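Community health insurance in Mudamberg

Community health insurance in Mudamberg is a district-level prepayment scheme that covers outpatient visits, basic drugs and maternity care. It is run by a district fund and is open to households without cover through an employer.

Members pay a flat yearly premium each September. Visits carry a copayment of 2 percent — waived for children under five. The fund contracts with 51 clinics, most of them in the Osman and Sallen valleys, and pays them a fixed sum per enrolled person. 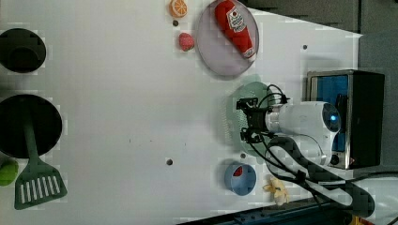
Toy kitchen items, including a plush ketchup bottle on a plate.

Enrollment reached over 60 percent of eligible households in the fund's third year. A review by Melur Ginting and Sulastri Ngui found lower renewal rates in Sallen, where clinics are farther apart. Hospital stays are excluded, apart from emergency deliveries, which are covered for up to 20 days.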